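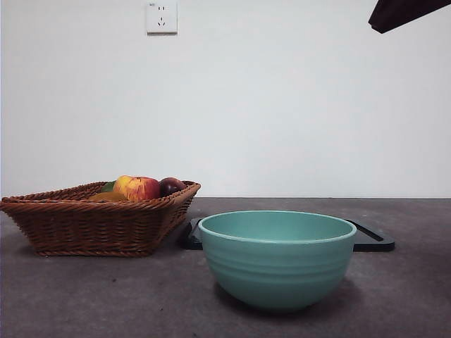
Counter storage in small kitchens – speaker notes
Marlina Ismail, August
Filed under: Talks / Kitchen & Utility

Slide 1. Start with the scope. This talk covers open storage on a worktop: baskets, trays, low bins. Wall cabinets were handled in the Duklow session and I will not repeat them.

Slide 2. The Pillai layout. Counter depth is 59 cm. Measure at the rim of a basket, never at the base. Sloped sides mean the footprint on the counter understates the space used, and people buy one size too large as a result. Pause for the tape measure demo.

Slide 3. Position. One basket, to the left, long side facing out. The stretch below the outlet stays clear so a cord can drop straight to the counter. Minimum gap between rim and plug: 8 cm. If asked about outlets at other heights, refer to the handout, page 5.
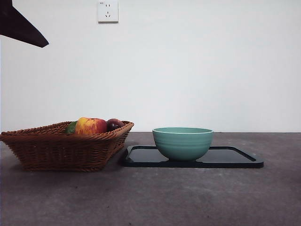 Woven basket at left, outlet on the wall behind.

Slide 4. Material. Weave holds crumbs. A braided rim is comfortable to lift by but takes longer to brush out. Use a stiff dry brush, then a cloth. A speckled gray surface hides crumbs well, so wipe on a schedule – do not wait until it looks dirty.

Slide 5. Contents. Dry goods in packets, folded towels, bread. No bottles of oil. Skip the Clallo comparison if we are past minute 29.

Questions. Repeat each one into the microphone.

Contact: Zilteswood Talks office | © Marlina Ismail | Back to top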